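Home | Guides | Grippers | Contact
Last updated 15 November 2020
3 min read

Comparing two grippers on PC assembly

Quick notes, same case for both grippers or the numbers mean nothing.

1. Lay the tower on its side, cover off. Parts go in the holder on the left, always the same slots.
2. Mount gripper A. Set the tool center point again — don't trust the old one.
3. Teach a hover pose over the board, then the pick poses. RAM first, CPU last.
4. Run 14 inserts per part at low speed. Log evry miss.
5. Swap to gripper B, redo step 2, same poses.

Keep the CPU socket frame up before the arm goes in. Fingers straight down, wrist clear of the drive cage. Slow on the way in. 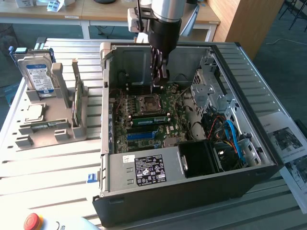

Loose cables are the real pain. Tie back whatever you can, then jog the last bit by hand. Wide fingers snag, narrow ones twist the RAM. E-stop within reach teh whole time.

Log sheet goes to Mathis Bodin when both runs are done.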